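Simulation cuisine : le robot mobile s'arrête net devant la baie vitrée (arrêt « humain détecté »)

Forum Florninel > Simulation et sécurité > Navigation intérieure
2024-07-30

Hiwot Tefera
Bonjour à toutes et à tous ! Je débute avec Florninel et je m'amuse comme une folle, mais je bloque sur un arrêt de sécurité. Ma base mobile doit longer le plan de travail jusqu'à l'évier, prendre l'objet rond qui se trouve dans la cuve et revenir. Sur 100 essais, 72 se terminent par « PERSONNE DANS LA ZONE », toujours quand la base se tourne vers le jardin. Or il n'y a aucun humain dans la cuisine !
J'ai déjà vidé le cache, relancé la scène et baissé la vitesse. Aucun changement. Le plus étrange, c'est que la même tâche passait très bien en février, avec l'ancien module de détection. Je vous mets la pièce telle qu'elle est chargée. 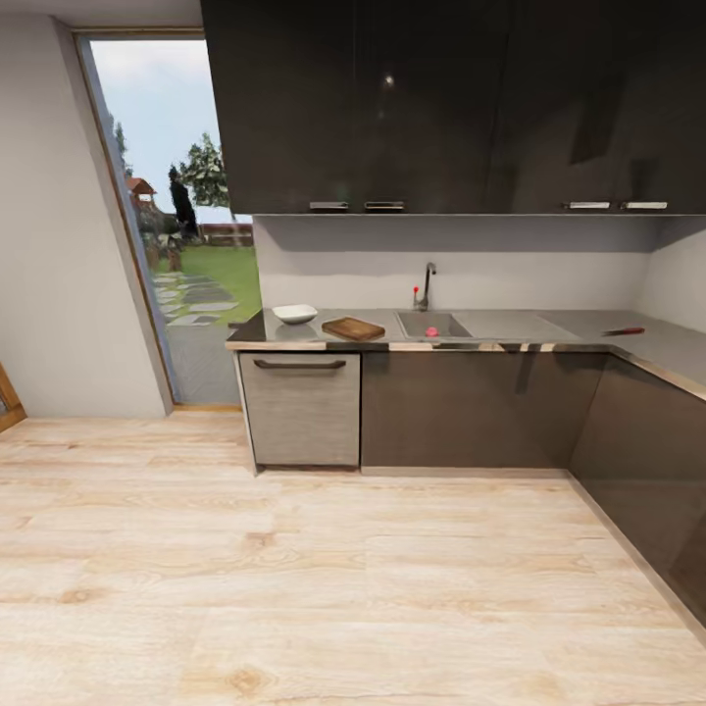

Réponses de la communauté

Ekene Chukwu
Mets le seuil de confiance au maximum et c'est réglé. Chez moi ça marche.

Ngaio Dunstan
Oh, le beau cas ! Regarde derrière la vitre : il y a une silhouette sombre debout sur la pelouse, devant l'arbre. Le détecteur la classe comme une personne, et franchement je ne peux pas lui en vouloir. Reste à comprendre pourquoi elle compte comme « dans la zone » alors qu'elle est dehors.
Je parie sur la profondeur. Dans les scènes Jodcombe, le vitrage est souvent déclaré transparent pour la caméra couleur mais opaque pour le capteur de distance. Le module voit une forme humaine, lui attribue la distance de la vitre, et voilà ton fantôme collé à la baie, donc à l'intérieur du périmètre de 800 mm. J'ai eu exactement la même chose avec un couloir vitré et j'y ai passé 3 soirées (passionnantes, d'ailleurs).
Pour vérifier, affiche le nuage de points avec les boîtes de détection par-dessus. Si la boîte de la silhouette est plaquée sur le plan du vitrage, tu tiens ta panne. Ensuite :
— déclare la baie comme surface vitrée dans le fichier de scène ;
— limite la zone protégée au sol de la cuisine, jusqu'à la plinthe ;
— relance avec la silhouette, puis sans, et compare les journaux.
Par contre, ne touche pas au seuil comme le propose Ekene ! Tu feras taire l'alarme, et le jour où quelqu'un entrera vraiment dans la pièce, la base continuera d'avancer.

Lawal Bashir
+1 pour Ngaio. J'ajoute que les façades brunes très brillantes peuvent aussi donner des échos bizarres, les reflets du plan de travail s'y voient bien. À tester une fois la vitre corrigée, pas avant, sinon tu mélanges deux problèmes.

Hiwot Tefera
La boîte était bien plaquée sur la vitre, merci Ngaio ! Baie redéclarée, presque 100 essais relancés et plus un seul arrêt de ce type. Je garde la silhouette dans la scène, c'est devenu mon test préféré. Je regarde les façades demain.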